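Chapter 7

Planning and Budgeting for Gripping Equipment

Learning objectives

After studying this chapter, the reader should be able to write a handling requirement for a single product, separate purchase cost from cost of ownership, size a spare-parts order, and decide when a trial with hand-held grippers should come before a request for quotation.

7.1 The requirement comes before the catalog

Most overspending on grippers can be traced to the order in which decisions are made. A plant sees a gripper at a trade fair, asks for a price, and then looks for products the gripper could handle. The requirement is written last and describes the equipment already chosen. In this chapter the sequence is reversed. The product is fixed first, then the handling task, then the contact surfaces, and only then the equipment class.

The running case is Kallio, a packer of chilled meals that plans to automate the transfer of plastic food containers between a filling line and a tray station. The project, called Pudel, was assigned to Raimo Kettunen, a production engineer, and Oskari Saarinen, who was responsible for purchasing. Their first draft requirement was one sentence long: "The gripper shall pick up the container." It gave no wall stiffness, no permitted grip zone and no statement of whether one gripper or two would hold the part.

A thin-walled container is a difficult part to specify. It deflects under side load, and the amount of deflection depends on where the fingers touch it. A grip near a corner meets more resistance than a grip at the middle of a long wall. A transparent wall also complicates the choice of sensor, as some optical sensors respond poorly to clear plastic and to glare. Each of these points affects price, and each can be examined before any supplier is contacted.

7.2 Trials with hand-held grippers

A hand-held gripper lets an operator carry out the handling task with the same type of finger that a robot would use. Arm, controller, guarding and integration are left out of the trial budget. The results are limited to questions of contact: finger shape, pad area, grip zone, and the choice between one gripper and two. 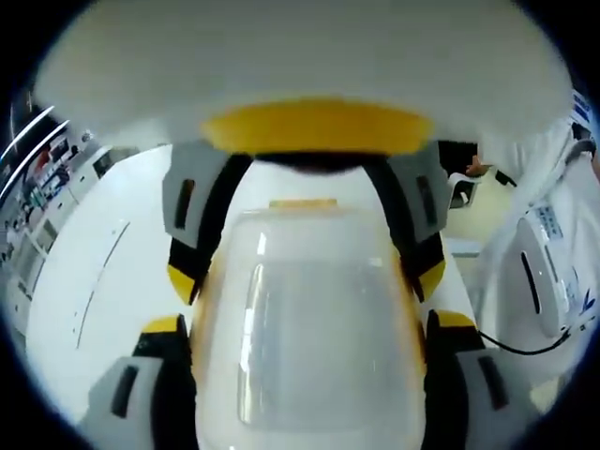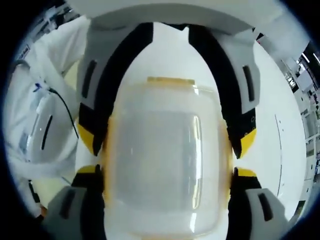
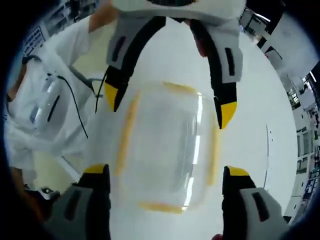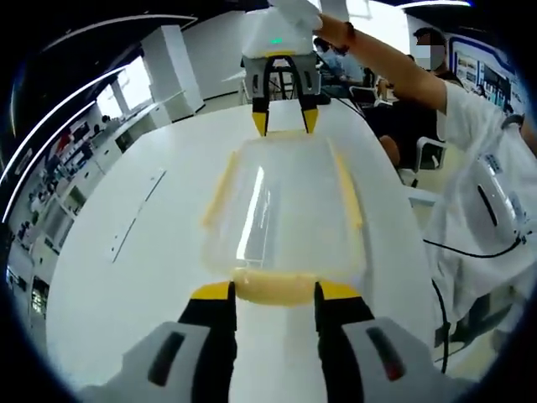
Figure 7.1. Handling trials on a plastic food container with hand-held, yellow-tipped grippers. In the last view, one gripper is at the near edge of the container and a second is at the far end.

The choice between one gripper and two has the largest effect on the budget. A second gripper normally means a second arm or a wider tool, a second set of spares and a larger cell. It should be entered in the requirement only if trials show that a single gripper cannot hold the part within the permitted deflection.

7.3 Cost of ownership

The purchase price of a gripper is a poor guide to its annual cost. Fingertips and pads wear, cables fatigue at the bend, and both are replaced many times during the life of the housing. Kallio received offers from two suppliers, Cimik and Grisis. The Cimik gripper had the higher purchase price. The Grisis gripper used a bonded pad that could not be changed without replacing the whole finger.

Kettunen set the inspection interval at 1,000 cycles for the trial period. Saarinen entered a first order of 40 fingertips and recorded the budget price of a complete finger set as 394 euros. The remaining entries in the worksheet are completed in Section 7.5.

Spare parts should be budgeted by cycle count. A calendar-based allowance hides the difference between a line that runs one shift and a line that runs three.

Key terms

Grip zone: the area of the part that the fingers are permitted to touch.
Permitted deflection: the largest wall movement under grip load that leaves the part acceptable.
Wear part: a component replaced on a planned interval during the life of the equipment.

7.4 Writing the handling requirement

A handling requirement has a part section, a task section and an acceptance section. The part section is written first and is signed by production before purchasing receives it.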